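Two Drivers, One Old Van and 809 Kilometres: Talking to the Crew of Sterkach
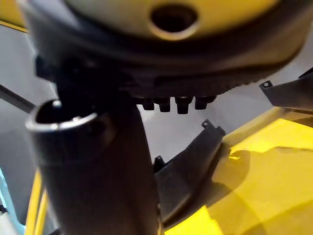 Yellow and black, seen from very close below.

The team is called Sterkach, and it has only two members. They are sisters-in-law, they are both over fifty, and in March they finished their first charity rally in a van that was bought for 478 pounds. They asked me not to print their names, because at work they prefer to be known for their work. So in this text they are the driver and the navigator, although they changed places every day after lunch.

We met in the kitchen of the navigator at eight in the morning. The road book was still on the table, with coffee on the cover.

"I did not want to go at first," the navigator told me. "I get sick in cars when I read. Then she paid the entry fee and showed me the receipt, and I understood that the discussion was finished."

The Karinis rally is a small one. There is no prize for speed, and the organisers take away points if a crew arrives too early. The route this year had 809 kilometres, most of them on secondary roads, and each evening there was a task. On the first evening they had to cook for another team with only what was in the vehicle.

"We had lentils, and the others had lentils too," said the driver. "So everybody ate lentils."

I asked about the van. It is a Han, an older model with a sliding door which closes only from outside. The driver speaks of it with much patience. Before the start she changed the belts and the front brakes by herself, and a neighbour welded the floor under the passenger seat. The heater they left as it was.

"It gives heat when you go up and cold when you go down," she said. "You learn to like the mountains."

The worst hour came on the second day, on the climb after Zemcombe. The temperature needle went up and they stopped at a lay-by with a view that neither of them looked at. A hose had a split near the clamp. The driver cut off the bad end, pushed the rest back and filled the system with drinking water, and they waited until the engine was cool enough to try again.

"I walked up and down and ate all the biscuits," said the navigator. "I also called my husband and told him everything was fine. He asked why I could hear no engine."

They lost 195 points that day and came down to the last place but one. It did not seem to trouble them. When I wanted to know what they would do in another way next time, they started to answer together. The driver would take a spare hose, and a second one. The navigator would take fewer clothes and a proper lamp for the road book – the one she had was meant for reading in bed and it fell down at each corner.

They spoke longest about the villages. In one of them the bakery opened again for the crews after closing time, and in another a whole school class stood by the road and gave marks to the vehicles on pieces of card. The van got a four and a nine.

"The nine was from a very small boy," the driver said. "I waved at him until the bend."

The money they collected goes to a hospital transport service in their own county, which drives patients who have no car. Both of them have used it for their parents, and they chose it without much talking.

And next year? The navigator looked at the road book and said that she had promised nothing. The driver has already asked the neighbour if he can look at the sliding door.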